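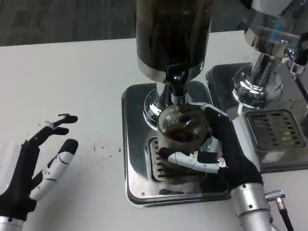 A ribbed glass cup of coffee grounds under the spout.

Meva Wodel quantum random number generator, reviewed

The Wodel is a small box that plugs into a USB port and produces random numbers. It costs £117 from Wasemar, the only shop I found with any in stock, and the word "quantum" appears on every side of the packaging including the bottom. I've been using one since May and I still can't decide whether I own a physics instrument or an expensive coin.

The principle is sound enough. A dim light source sends photons at a half-silvered mirror, and each one is detected on one side or the other. Quantum theory says nothing about the device lets you predict which. Left is a zero, right is a one. Textbooks have had this diagram in them for decades.

What the textbooks leave out is everything else in the box. Real mirrors don't split evenly, detectors click when there is no photon, and after a click they go blind for a moment, so one bit can lean on the next. Meva deals with this by passing the raw bits through a hashing step before you see them. Fair, and everyone does it. But hashed output from a rather poor source looks just as good as hashed output from a superb one, so a clean set of results tells you very little about the optics.

That makes the "raw mode" the most interesting feature here, and it gets 4 lines in the manual. You switch it on with a setting in the supplied software, which forgets it when you unplug the box. My unit gave noticeably more ones than zeros in raw mode, and the lean grew as the case warmed up. I'd expect some drift. I'd also expect the manual to say how much is acceptable. 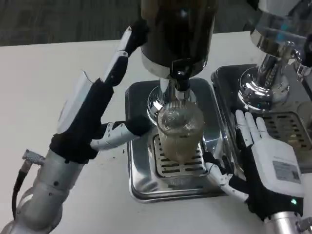

Can statistical tests prove that the numbers come from a quantum process?

They can't. A test looks for patterns in the bits, and a good software generator with no quantum parts at all will pass the same tests. To trust the source you need to know how the hardware works, or use a far more elaborate set-up based on entangled particles.

I ran the tests anyway, on a Sunday, with the hashing on. Of 1052 separate runs at the one per cent level, 16 failed. You'd expect ten or eleven from perfect randomness, so that's slightly on the high side and nothing I'd build a complaint on. The website's claim that the output is "proven unpredictable" is another matter. Proven by whom, and under what assumptions? The data sheet gives no estimate of how much of the raw randomness is quantum and how much is plain electronic noise,

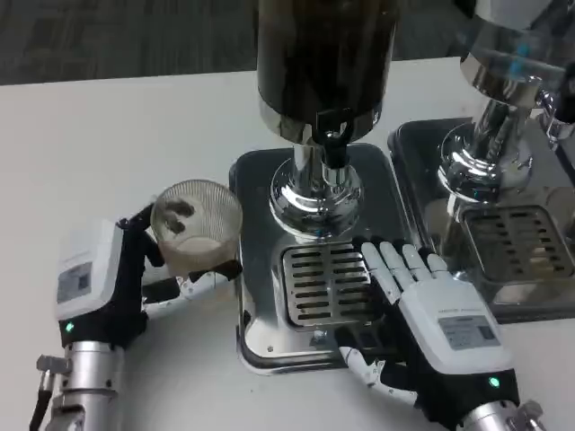
and without that figure the claim is advertising. The older Núñez box, which is slower and uglier, does print one, along with the method used to reach it.

Build quality is decent. The lid is glued, so you can't look at the optics without wrecking them. The status light is far too bright and I've put tape over it.

For a sixth-form or first-year lab the Wodel could earn its keep, provided the class spends its time in raw mode and asks why the bits are lopsided. For making passwords, your computer already has a perfectly good generator and it's free. I'm keeping mine for now, mostly to see where the drift goes when the weather turns cold.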